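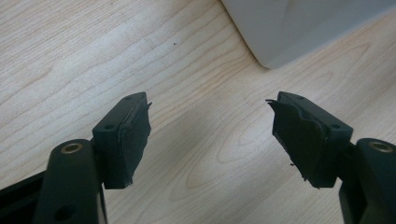 The hand-held gripper over a wood tabletop, pads worn. Kellow trains its grasp software on recordings from tools like this one.

Soledad Haddad is eating a granola bar and watching a replay on the left monitor and talking to me, in that order of priority. It's 2018-09-29, a Saturday, and she has until Monday to get a planner release out the door.

"Go ahead, ask, I can listen," she says. "If I stop talking it's a stack trace."

Haddad runs the control and planning software at Kellow, a small shop above a tile store. Her code does the part between the camera and the fingers. A person picks things up with a hand-held gripper, the camera on it records, and out of that comes a policy, and the policy goes through a planner she calls Mellor, and Mellor tells an arm what to do. The recording tool is Iltach. I got them mixed up twice and she corrected me both times without looking over.

First question was the obvious one. Why collect by hand, when you could just drive the arm?

"Speed. And people are bad at driving arms. You give somebody a joystick, they move like they're defusing a bomb. You give them the gripper, they just pick the thing up. You get the little corrections. They come in crooked, they straighten out at the last second. That's the stuff I want."

And what do you lose?

"Force. I lose force. I've got a picture and I've got where the tool was and how far open the fingers were. I don't know how hard anybody squeezed. So the software has to guess from how the pads look, and the pads --" She waves at the monitor. "You've seen the pads."

I had. The black foam on the inside faces is torn up, with creases in it and bits curling off the edges. The one on the right is worse than the left. It bulges.

It matters more than I figured it would. Kellow's first perception model learned to find the fingertips in the picture, which it uses to work out the gap between them. It was trained on clean pads. Straight edges, nice dark rectangles. Then the foam started to go and the model started getting the gap wrong.

"It was putting the fingertip on the flap," Haddad says. "A little flap of foam, sticking out into the gap, and the model says great, that's the finger. So now the fingers are closer together than they are. And the planner believes it, because why wouldn't it, and it stops closing early. We had an arm going through the whole motion, lovely motion, and then closing on nothing and lifting up nothing. Very proud of itself."

How long did that take to find?

"Too long. We blamed the planner. I blamed the planner and I wrote the planner."

The fix came in pieces. The old model looked at the edge of the pad. The new one looks at the hard parts: the brass-colored rings at the ends of the finger arms, and the screw holes on the blocks behind the foam. Those don't fray. From those points it works out where the block has to be, and then the foam is treated as a kind of fuzzy zone with a thickness that gets re-estimated every session.

"Rings are great. Rings are round, they're shiny, they're on black plastic. I could find those rings hung over."

She relabeled 400 frames herself to get it started. Didn't want to hand it off. She says you learn what the model is going to be dumb about by being bored in front of the same pictures. Of those, 287 went to training and the rest got held back, a bigger test share than she'd usually keep, but she'd been burned.

I asked about the table. Pale wood, wavy grain, and on a lot of the footage not much else near the fingers.

"The grain is a pain. Look at it, it's all ovals and arches. An edge detector sees that and goes nuts. The old tracker used to lock onto it, which for tracking the camera is good, right, you want texture, a blank white table is terrible for that. But then the part of the code that looks for objects wants to know why there's an oval on the table. Is it a plate? No. It's a tree."

So one half of the software loves the table and the other half hates it.

"Yes. And they share a front end. So they fight."

What she did was split them. The camera tracking in Iltach gets the full picture with the fingers masked out, grain and all. The object side gets a second pass where anything that stays glued flat to the table plane as the view shifts gets marked as surface. Flat patterns drop out. Things with height stay. She says it took a weekend to write and a month to trust.

Small specks are still a judgement call. There's a tiny dark one on the wood, up past the fingers, and she stops the replay on it.

"That. Is that a thing? A crumb? Is it part of the table? The planner doesn't care, it's too small to grab. But the first version made a grasp for it. Full approach, wrist rotated, everything. For a dot."

Now there's a minimum size, set in the config, and the config has a comment above it that just says DOT.

She scrubs forward. I ask about the big off-white shape in the upper right corner, the one with the rounded edge, only partly in view. What does the planner do with something it can't see all of?

"Good, okay, that's the interesting one." She puts the granola bar down. "Perception says there's a solid thing there and it runs out of the picture. So how big is it? Don't know. The old way was, you take what you see and you put a box around it. Which means the planner thinks the object ends where the picture ends. Which is insane, but everybody's first planner does it. Mine did."

And then the arm swings through the part it can't see.

"Then the arm swings through the part it can't see."

Mellor now treats an object that leaves the view as open on that side. It keeps going until proven otherwise. The arm can still work near it but has to stay on the side that's been looked at, or take a second look before crossing. That second look costs time. She was against it for a while, one of the other engineers wanted it, she lost the argument and is fine about it now. Mostly fine.

The replay tool she's using is called Hatico and it's the thing she seems happiest with. It isn't pretty. Gray panels, tiny font. It plays the recording on one side and, on the other, every decision the planner would've made at that moment, with the reason it threw out the ones it threw out. You can change a setting and drag back and see what flips.

"Before this we had logs. You know what a log is at midnight? Wallpaper. I'd print out joint angles and stare. With this I stop on a frame and I ask it, why not the left approach, and it says, left approach, rejected, clearance. Fine. Now I know what to be mad at."

Do other people on the team use it?

"They do now. It kept crashing on long sessions so they hated it. I fixed the memory thing in the spring and they came back."

We get to control, which she warns me is the boring part and then talks about for 12 minutes straight. Short version. The planner hands down a path, and the controller follows it, and the trouble is in the handoff at the end, right when the fingers close. The policy thinks in pictures and picture updates are slow next to the motor loop. So for the last bit of the close the controller is working off a stale view. Her approach is to let the policy say where and when to begin closing, and then let the low-level loop finish on its own, watching motor current. No camera opinion allowed once it's commited.

"You get one vote. After that it's the current sensing that decides. People want the network to do everything. I like the network! It's great at the approach. But I'm not letting it feel things it can't feel."

And the foam? Does she want it replaced?

Long pause. There's a build running and she's watching the bar.

"On the arm, sure, new pads. On the hand-held one I kind of want it left. If I only train on good pads I'm back where I started. I want some ugly in there. Our hardware guy thinks I'm being lazy about it." The build fails. She swears, reads, fixes a line, starts it again. "He's got 2 spare sets in a drawer and he keeps leaving them on my desk."

What goes out Monday is the open-sided object change and the new fingertip finder. What doesn't make it is re-grasping, when the first try slips and the planner has to come up with something other than the same try again. Right now it does the same try again. She's aiming for October and says so in a tone that means don't print October, then says print it, whatever, it'll make them review the code.

Last thing I asked was what she'd change if she could go back to the start of the project.

"Log the raw timestamps. We rounded them. Somebody rounded them to save space, and I spent -- no, I'm not telling you how long I spent. Log the raw timestamps."

The build passes. She picks up the granola bar and asks if I can find my own way down, the door sticks, you have to lift it.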